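Why does my game save in one place and not another?

I get this question a lot from kids who play with me, so let me tell you how saving works in video games!

Say you're playing Grostow, which is my favorite cave-exploring game. You've found 85 coins, you've opened 4 doors, and you're standing next to a grumpy snail. The game has to remember all of that. When you save, it writes a kind of shopping list: how many coins, which doors, where you are. That list is called a save file, and it's tiny compared to the whole game.

The cave walls aren't on the list at all. They're the same for everybody, so the game just builds them again when you come back.

Some games only let you save at special spots, like the lanterns in Grostow. I used to hate that! I once lost 367 coins because I walked right past a lantern (I was chasing a bat). But it makes you a little nervous between lanterns, and that's part of the fun.
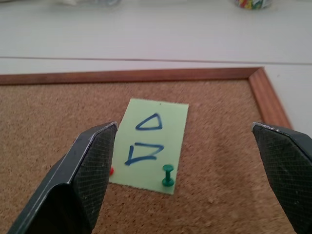
Other games save all by themselves, which is called autosave. You might see a little spinning picture in the corner while it's writing the list. Don't turn the game off right then – the list could end up half finished, and the game may not be able to read it.

I keep two save files, one for me and one for my cousin, who likes to sell all my stuff.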